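Porkham Bean Table

README for version 2, 23 February 2020

A plain table of garden beans: what they're called, how they grow, what the dry seed looks like, and what people like to cook with them. There are 689 rows, one for each bean as somebody knew it. I have loved putting this together and I hope you find something in it you want to grow!

What you get

beans.csv – the main table
names.csv – every other name a bean goes by, linked back by bean_id

Both files are UTF-8 with a header row. Commas inside a field are quoted. If your spreadsheet program turns bean_id into a number and drops the leading zeros, import that column as text.

Where the rows come from

The first 300 rows were typed up from the card drawer of the old Porkham seed exchange. The cards are wonderful. Some have a recipe on the back, and a good many have soup on the front. The rest came in by mail and email from growers, most of them in the Wudon valley and along the lake at Chauke, with a later batch from the Purum garden club.

I kept the wording of the growers wherever it fit in a cell. "Climbs like it's being chased" is still in the notes for a pole bean from Chauke, and I would not trade it for a measurement.

Storing seed while you sort it

People who write in about the table nearly always ask about this, so it gets a section. Dry the pods on the plant if the weather lets you, then finish them indoors somewhere with moving air. Plain brown paper is great for holding them. Roll the top of a bag down and outward until it stands open by itself, and you have a wide bowl you can get both hands into. Write the name on the paper before anything goes in. Glass jars come later, when a seed cracks under a hammer and doesn't squash.

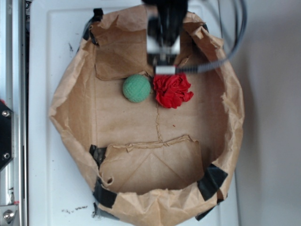 Columns in beans.csv

bean_id: Four characters, never reused. If a bean turns out to be a repeat, its id is retired and listed in the notes of the row that replaced it.

name: The name the sender uses, spelled the way the sender spells it.

habit: bush, half-runner or pole. Blank when the sender didn't say.

use: snap, shell, dry, or any mix of these with a semicolon between. This is how people eat the bean, so a variety sold everywhere as a snap bean can easily say "dry" here if that's what the family did with it.

seed_color: Free text in version 1, now tidied into a main color and an optional second one. "Brown" was doing an awful lot of work in the old table.

pattern: solid, eyed, speckled, striped or two-tone. Eyed means the color sits around the scar and nowhere else. Two-tone means it spreads over a good part of the seed.

season: early, mid or late, by the sender's own garden. Please don't compare a Wudon "early" with a Chauke "early" – the lake keeps the frost off and those gardeners have a very relaxed idea of the word.

source: card, letter or email.

notes: Everything else. This is the best column. Read it with a cup of something.

What changed in version 2

Split seed_color as described above.
Moved other names out of the main table and into names.csv, which makes searching so much nicer.
Fixed a run of Purum rows where habit and season had swapped places.
Put back the accents that went missing in the first export.

Known problems

Names are a tangle. The same bean can turn up under several names, and one name can cover beans that have nothing in common except that someone's grandmother grew them. I only merge rows when the senders agree they are the same thing. Greasy beans and cutshorts are the worst for this, and also the most fun.

Seed color was judged by eye, on dry seed, by many different people under many different kitchen lights. Older seed gets darker too.
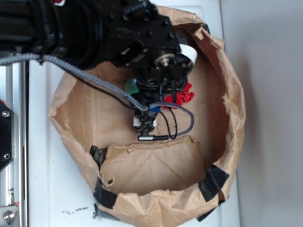 Pinks and tans suffer most, because a fresh pink bean and an old tan one can look very close by the end of a winter. If you plan to sort on seed_color, treat those groups as one and check the notes before you trust the split.

Runner beans and limas are in the table even though they are different species from the common bean. There's no species column yet. For now, search the notes for "runner" or "lima" and you'll catch nearly all of them.

Using the table

Copy it, print it, chop it up, put it in your club newsletter. If you publish something from it, please name the Porkham Bean Table and the version. Senders' names and addresses were never part of the files, so please don't try to work out who sent what.

Sending in a bean

Email is easiest, and a letter is just as welcome. Give the name, the habit, how you eat it and whatever you know of its story. A few seeds taped to a card are a real help with color and pattern. Beans that reach me before the end of March go into the next update.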